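Setting up the bottle-to-tray task in Kanar

Kanar is the teaching software from Fondent. You need a calibrated arm, a gripper, a cloth or mat with no bold pattern, one tray and one plastic bottle. The basic license is enough for this tutorial and comes with 27 saved grasps.

Step 1. Open a new project and pick "Place on surface." Set the gripper force to Low. Thin bottles dent easily.

Step 2. Put the tray and the bottle within reach and run the reach check on Monitor. Fix any red warnings before going on.

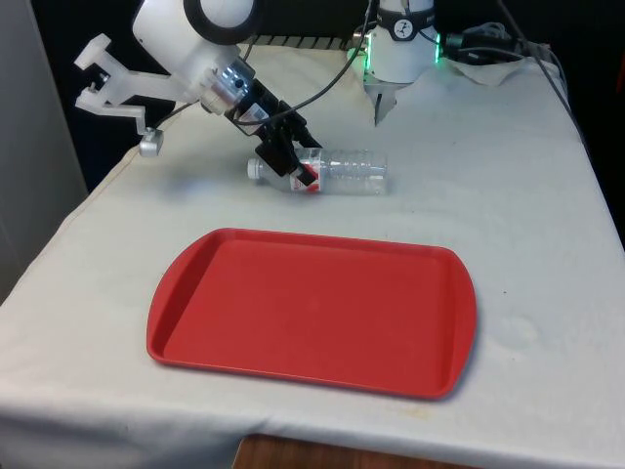
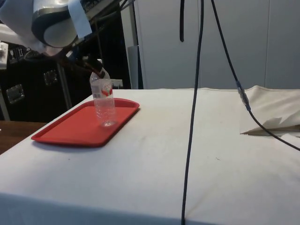
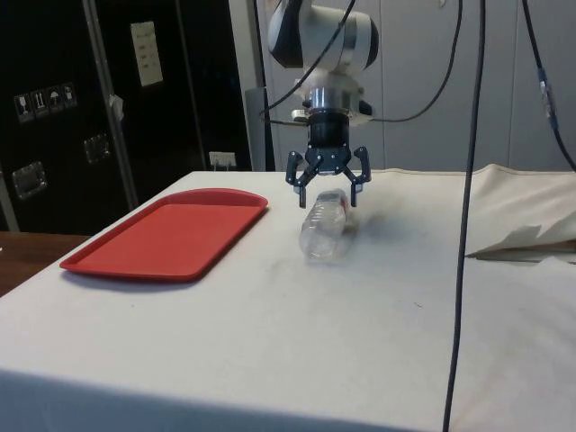
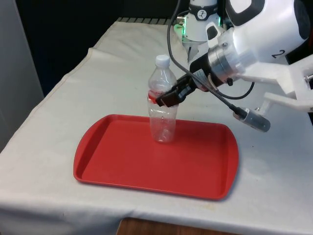
Bottle and red tray on the white cloth.

Step 3. Teach the grasp points. Kanar wants at least 2 for each object, one for when it is lying down and one for when it is standing. For the standing bottle you can come in from above and pinch the neck and cap, as in the second picture, or come in from the side and close on the upper body. Save both under the same object name. If the bottle is lying down, start with the fingers open over it and lower in small moves.

Step 4. Mark the tray. Click its four corners in the overhead view, then enter the rim height. Stuart Whitlock's guide says to skip the rim, but with a raised rim I would enter it.

Step 5. Set the release delay to 3000 ms and do a dry run at low speed. Raise the speed after that.

If the grasp list comes up blank, update to build 29 and reload the project.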